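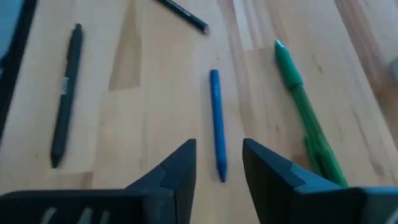
Exercise 4. Picking one pen from several

Work in pairs. Each pair has one hour with the arm, so please read the sheet before you come. The wrist camera is the only camera we use in this exercise.

The target is the blue one, which stands almost vertical in the view with its tip between the two fingers. The green pen to the right is thicker and lies diagonally, and its far end is hidden by the gripper. Your program must not choose it only for its size.

Steps
1. Start Vullura and load the settings file from Exercise 3.
2. Find the target by color. The dark barrels are difficult in weak light – do not use brightness alone.
3. Compute the long axis of the target and turn the wrist so that the fingers close across it.
4. Go down slowly, close, lift, and wait two seconds.
5. Save the log after every attempt, also the failed ones.

For the report
Give your color limits and explain how you chose them. Training images are optional, at most 1,000 for each pair. Maximum 80 lines of code in the appendix.

Questions about the wrist angle go to Roos Claeys, and about the log format to Ross Cowie. Reports are due before the end of August.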